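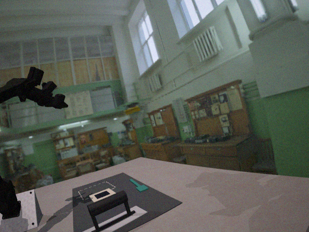
Akihiko Miyazaki wants to know whether a small office is better off leasing its printers or buying them outright. I've had both, so a few posts on it.

Posts > Office IT > Printers
19 October 2018
By the author of this thread

Our last lease was with Khasawneh and covered three machines. The monthly charge looked fine on paper. What I hadn't read properly was the minimum page volume. We paid for pages we never printed, every month, for the whole term.

If you're looking at a lease, ask for the minimum volume, the charge for each page over it, and what counts as a colour page. Ours counted a black letter with a small blue logo as colour. Get the answers by email.

Check the end date as well. Ours rolled over for another 12 months unless we gave notice in writing, and the notice window closed in December. I missed it the first time.
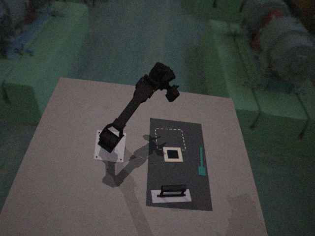
When the rollover finally ended we bought two mono lasers and one colour machine through Zikiritz in Rindau. They delivered, put the drivers on and set up scan to email. That took a morning. Scan to folder took longer and needed a change on our server.

Toner is the main running cost now. A full set for the colour machine came to £324 last time. We keep one spare black and don't stock the colours.

Repairs are the part people worry about. We have a pay-as-you-go arrangement with Jemow. They've been out once, for worn feed rollers on the older mono. The engineer was here for less than an hour.

If you buy, write down the fixed address of each printer and keep the admin passwords somewhere sensible. We had to reset one machine and lost the whole address book. You can export it from the settings page on most models.

One more on leases, as I've been asked. They do make sense if you print a lot and it's steady. A friend's firm does long tender documents all year and their four leased machines cost them less than ours did per page. We print very little in summer, so it never worked for us.

Akihiko, if you send me the page counts from your current machines I can tell you which side of the line you're on. It's usually under Reports in the menu.

Last updated: same day, toner price corrected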